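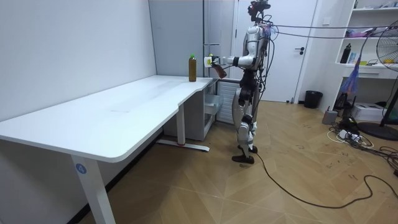 About Plandotura

Filed under: Who We Are / The Workshop
7 min read

Plandotura is a shared workshop for people who want to build robots and other moving machines and who have run out of kitchen table to do it on. We have two rooms, a long list of half-finished projects, and members who will happily put down their own soldering to come and look at yours. If you have landed on this page because somebody told you "there's a place where they've got a walking robot by the desk," well, yes, you have found us, and you're welcome to come and see it.

How we started

The workshop was started by Valquíria Lins, who had spent a good part of one winter trying to build a motorized arm in the spare bedroom of her apartment. The arm worked, more or less, but it shook the wall, and the wall belonged to the neighbors too. When a set of rooms came up for rent above the old Lundgren piano showroom, she went to look at them on a February afternoon meaning only to ask about the price. She came home with the keys. The rooms had herringbone floors, good radiators, and far too many doors, and she has always said the floor is what sold her, although it has picked up a fair few scuffs from us over the years and we do feel a little guilty about that.

For the first several months it was Valquíria and one friend with a drill press. Then a couple of retired machinists turned up, then a high school teacher who wanted to learn motor control before her students did, and after that it grew in the way these things do, by people bringing other people. We have never done much advertising. There was a flyer once. It had the wrong phone number on it, and a very patient woman in the next town took our calls for most of a spring (she has an open invitation to every party we hold).

What we work on

Members bring their own projects and we try not to have opinions about what is worth building. Over the years that has meant a curtain opener, a chess board that moves its own pieces, a cat feeder with more safety features than some cars, and a small greenhouse that texts its owner when it gets too warm. Some of these were finished in a weekend. The chess board took two years and its builder would like it known that the knights were the hard part.

Alongside all that we have the shared build, which belongs to everybody and which takes up most of the long room. It is a full humanoid, silver and white, legs and all, and right now the work is all about hands. Walking is a lovely thing to show visitors, but what most of us want from a machine at home is that it can pick something up, hold on to it, and put it down where we asked. So the robot spends its working hours next to the long white desk, reaching out over the end of it with whatever it has been given to hold, and we spend ours watching the gripper and arguing kindly about wrist angles.

We call the shared build Pellby. The name was on the side of a crate the first parts were stored in, and by the time anyone thought of holding a vote it was too late.

Pellby runs on cables for bench work. We did look at going fully untethered, and a few of our members still bring it up over coffee, but with mains power and a wired connection you can keep a session going all afternoon without stopping to swap a battery, and when something goes wrong you know straight away what it was trying to do. The price is that there are cords on the floor. New members are asked to walk the long way around, by the desk side, and old members are asked to remember that they are not exempt.

How a build session goes

Sessions on the shared build are small. We like to have two people at the robot, one watching the machine and one at the keyboard, and anyone else who is curious can pull up a stool well back from the arm. Somebody writes in the log. The log is a paper notebook, and we are now on the ninth one. Entry 841 went in this month, and it reads, in full, "Better. Slower on the way down." A good many of the entries are like that, and if you read enough of them in a row you start to hear the voices of the people who wrote them.

We work with ordinary household things, mostly bottles and packets and tubs, the sort of items that end up on a counter in anybody's home. A machined test block is easy to hold and teaches you very little about a kitchen. A bottle has a neck and a shoulder and a weight that moves around inside it, and it can be lifted beautifully ten times and then slide on the next one. Members often bring things in from home for the robot to try, and we are grateful, though please do ask before you put anything breakable into the mix!

Grip pads are the subject that can keep us here past supper. We have cast our own, cut them from sheet, glued things onto other things, and once tried the fingers of a dishwashing glove, which did surprisingly well until the glue let go. The current way of doing it came out of our Clinero evenings, and we should explain those too.

Clinero evenings

Clinero is our beginners' group. It meets at 5 in the afternoon and goes on until people get hungry. It is for anyone who has never wired a motor, never written a line of code, or did both a long time ago and has lost their nerve. You will start with a single joint, one motor and one bracket, and make it move to where you want it and stay there. From there you add a second joint, and then a simple hand, and by that point most people have a project of their own in mind and we can't get them to do ours any more, and that suits us fine.

Many of the small improvements on the shared build have come from Clinero members, who look at things with fresh eyes and ask why we have been doing it the awkward way. Quite often we don't have an answer. Tools and practice parts are provided. Bring a notebook, closed shoes, and something to tie your hair back with if you have enough of it to need tying.

The rooms

The long room is for the shared build and for anything that needs floor space. The smaller room is for bench projects and has the vises, the soldering stations and the better lamps. The desks are numbered so that people can tell each other where they left things. Storage is on the open shelves, and we will be frank and say that the shelves are a mix of parts, supplies, and things that somebody is definitely coming back for. It gets warm in there in summer, so there's a fan, and in winter the spot by the radiator goes to whoever arrives first.

We have a few house rules, and they are short. Say out loud when you are about to power something up, and wait until you hear an answer. Stay out of reach of an arm that is switched on. Sweep your own corner. If you break a tool, tell us, and nobody will be cross, but if you put it back in the drawer broken then Valquíria will be a bit cross.

Joining us

Membership is by the month, and you can stop and come back whenever you like. A lot of people do, with new babies and new jobs and all the rest of it, and your shelf space will be waiting, possibly with somebody else's gearbox on it. You don't need a background in engineering. We have a baker, a piano tuner who came up the stairs looking for Lundgren's and stayed, and several people who have never told us what they do and seem to like it that way.

The easiest thing is to visit first. Drop us a line through the contact page, tell us a little about what you would like to make, and we'll find an afternoon when there is a session running so you can see some real work going on. The bell downstairs is unreliable - knock hard, and give us a minute if the arm is moving, as whoever is watching it will want to finish the run before coming down to let you in.

Get the Plandotura newsletter: workshop news and Clinero dates, sent when we have some. Enter your email to sign up. You can unsubscribe at any time.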